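Citthorpe Community Help > Home and Garden > Gadgets

Print this page | E-mail to a friend

Is there a machine that folds and puts away laundry yet?

Posted by Gunik

I've got a robot vacuum and I love it to bits, so now I'm greedy! What I want next is something that takes clean clothes off the bed, folds them and puts them in the wardrobe. I keep seeing clips of robot arms folding shirts and they look brilliant, but are they real, and could a normal household buy one? I'd have 924 pounds to spend by December if I'm careful. We're a family of jumper wearers, if that makes any difference. Happy to hear from anyone who has tried one or works with them.

Posted by Dilby

No. Get a folding board, 10 quid, done. My kids use one for school shirts and it's fine.

Posted by Kütt

What a great question – I've been following this for years and I think it's one of the most exciting bits of robotics going! The short answer is that the folding is real but the whole chore isn't there yet, at least for a home on your sort of budget.

Folding a shirt on a clear table is the part you see in the clips. Check whether the clip has been speeded up, as plenty are. I timed one at a maker fair and it took 15 minutes to do a small pile of T-shirts, with one dropped sleeve and a restart. I still stood there grinning the whole time. Cloth is horribly hard for a machine. A mug is the same shape wherever you put it down, but a jumper can land in a million ways, and the robot has to find the collar and the cuffs before it can do anything useful.

Then there's the bed. Most of us sort washing on top of a duvet, and that's a much tougher spot than a table. 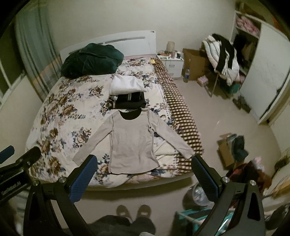
A grey shirt laid flat with its sleeves out is the easy bit, and I'd back a good two-fingered gripper to have a decent go at it. Put it on a duvet covered in big roses and the edges get harder to pick out. A crumpled dark green heap up by the headboard is harder again – is it a blanket or a jacket? You'd have to pull it open to find out, and so would the robot. After that come the clothes piled on the chair, and getting the folded things onto a wardrobe shelf without knocking over the stack already there.

If you want to spend something now, I'd put 60 pounds into decent shelf dividers and a second laundry basket, and hang on to the rest. Grippers and the software behind them are getting better so quickly that I check the news over breakfast like other people check the football. Do post again if you find a demo near Citthorpe, I'd be there like a shot!

Contact us | Copyright Citthorpe Community Help | Back to top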